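Chapter 4
Floors: The Surface We Live On

Walk into any home and your feet learn something before your eyes do. A floor can be springy, hard, chilly, smooth or full of little ridges. It carries the weight of everybody who lives there and everything they own, and it sets the mood of a room more than paint ever will. I love teaching this chapter, and I hope that by the end of it you will be looking down a lot more often!

We start with a single house. In 1933 a carpenter named Eduardo Morais put up a small place on the edge of Plolside and laid every board in it himself. His granddaughter, Benedita Lobo, still has the notebook he kept that June. Most of it is about waiting. He stacked the boards in the front room with thin sticks between them, opened the windows, and left them alone until they had settled to the air of the house. Only then did he pick up a hammer.

Why the wait? Wood is full of tiny tubes that once carried water up the tree, and it goes on taking in and giving off moisture long after it has been cut. A board gets wider in damp weather and narrower in dry weather, while its length hardly changes at all. Put a floor down too soon and you may get gaps in winter or, worse, boards that push against each other in summer until they lift - builders call this buckling. Morais left a narrow space along every wall and hid it under the baseboard. You will find the same space in well-made floors today.

Then comes the pattern, and here things get really fun. Boards can be set in straight rows, in a zigzag (herringbone), or in squares like a checkerboard. Straight rows are the oldest choice and the easiest on the budget. The main rule is to stagger the end joints, so that the end of one board never lines up with the end of the board beside it. This makes the floor stronger, and it also keeps the eye from catching on a line running across the room.

Color is the other half of the story. No two trees grow alike, and a good installer opens several boxes at once and mixes the boards before laying them, light next to dark, until the blend looks easy and natural.
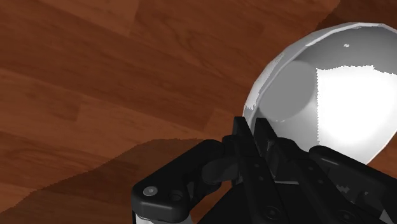 Figure 4.1 Straight rows with staggered end joints. Note the change in shade from plank to plank.

In the sections that follow we will look at how boards are sawn, how they are joined, and how a finish is chosen. Section 5 is a visit to the Brandão workshop, where Clementina Baptista repairs floors more than 100 years old. Before you read on, take off your shoes and cross your own kitchen slowly. Where does it creak? Where has the shine worn away? Write it down - you will need those notes for the first activity.

Key words: baseboard, buckling, grain, herringbone, seam, stagger

This site uses cookies to remember your place in the book. Accept | Manage settings

Comments (3)

Margarida Leitão
Used this with my evening class and the shoes-off activity was a hit. Two of them found the same squeaky board in a shared apartment.

Bernardo Cunha
Could you say more about stone and tile? The title says floors but so far it's all wood.

Margarida Leitão
@Bernardo tile is in the next chapter, right after the part on stairs.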